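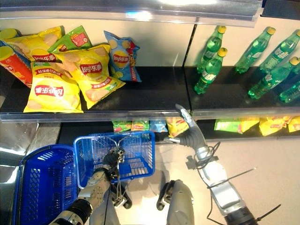

Figure 1. One shelf level with snacks on the left and Sprite bottles on the right, before facing up.

Retail Operations, Handout 2: Facing Up a Shelf
Prepared by Aba Atinga, with corrections from Mhairi Swanson
Revised Aug 15, 2019

1. What we mean by facing up

To face up a shelf is to bring the goods to the front edge, stand them correctly and turn the main label to the customer. In some shops you will hear "fronting" or "pulling forward". I use "facing up" in this course, because this is the word in the Zakoda staff manual, and most of you will do your placement in a Zakoda shop.

Facing up is different from filling. When we fill, we bring new stock from the back room. When we face up, we work only with what is already on the shelf. In the exam the two words should not be mixed.

2. Reading the shelf before touching it

Please look at Figure 1 for one full minute before you continue. Students usually want to start moving things at once, and then they forget what was wrong in the first place.

On the snack side, the goods are piled loosely together. One yellow Lay's bag in the front row lies flat, and its logo is upside down for the customer. The red canister lies at an angle. The blue bag is a little apart from the others and it is tilted. It is possible to recognise every colour, but a customer who wants one flavour must search with the hand, and after that the pile will be worse.

On the drinks side the fault is smaller. The bottles are all the same product, so there is no problem of sorting. But several of them lean, and they lean in different directions. A leaning bottle near the front edge should be the first thing you correct on this shelf, before any of the bags.

3. Order of work

The order below is the one we practise. Obed Dramani, who taught this unit before me, started always from the left side. I have changed it, and the old handout is no longer valid.

Step 1. Make the bottles safe. Take each bottle by the body and not by the cap. Set it upright with the whole base on the shelf.

Step 2. Take the snacks off the shelf and put them in a clean tray. Do not put them on the floor, also not for a short time.

Step 3. Wipe the shelf deck with a dry cloth. A dark and shiny deck shows dust and finger marks more than a light one, so look at it from a low angle when you have finished.

Step 4. Group by form first, then by flavour. Canisters stand with canisters, bags with bags. Mixed forms in one row make the row unstable.

Step 5. Return the canisters at the outer side, standing. Then return the bags, biggest at the back, logo up and forward. If a bag will not stand, use a divider. Do not fold the bottom of the bag.

Step 6. Turn the bottle labels. All labels must look in the same direction.

Step 7. Check the date on every item while it is in your hand. The shorter date goes to the front.

4. A note about bags

Crisp bags are filled with air to protect the crisps, and for this reason they slide and fall more easily than boxes. Never press a bag to make it flatter. With two fingers, hold the top seam and let the weight go down to the bottom, then place it. A slight lean to the back is accepted. A lean to the side is not accepted, as the next bag will follow it.

5. Where to put the line between two groups

When snacks and drinks share one level, the customer should see at once where one group ends. Use the join between the two sections as your line. No bag may cross it, even if there is free space on the drinks side. Seidu Ackah has asked if a free space may be filled with the neighbour product. In our course the answer is no. The space is left open and written on the gap sheet.

6. The gap sheet

Write the shelf code, the product and your initials. For the practice unit the shelf codes are 687 for snacks and 1674 for drinks. Please write the full code, also when you are in a hurry. Tetteh Quartey collects the sheets and enters them in Gundudeck.

7. Task for the next meeting

a) Make a simple drawing of the shelf in Figure 1 as it should be after facing up. Colours are not necessary, but write the name of each group.
b) In a few sentences, explain which item you would move first and why.
c) Read the pages on dividers in the Zakoda manual.

The task gives 70 points, of which the drawing is the larger part. Late work goes to Mhairi Swanson and not to me.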